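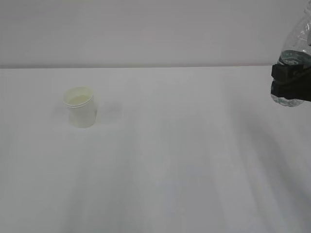
The pouring test: small cup on the left, bottle in a black gripper on the right.

I'd had the Solley gripper for 2 weeks when it let me down. Mugs, tins, a bag of rice, all fine! Then on Tuesday I gave it a water bottle, and halfway to the cup the jaws went slack — no warning, no error light, just a very wet table (and sock). I ran it again with the log on and it threw fault 116, which the manual calls "grip reference lost" and then says nothing more about.

Jonas Auer at Conano support was lovely and sent new firmware, and I've had no drops so far. But a gripper that opens on a fault should say so on the box. Three stars from me, and keep your laptop well back.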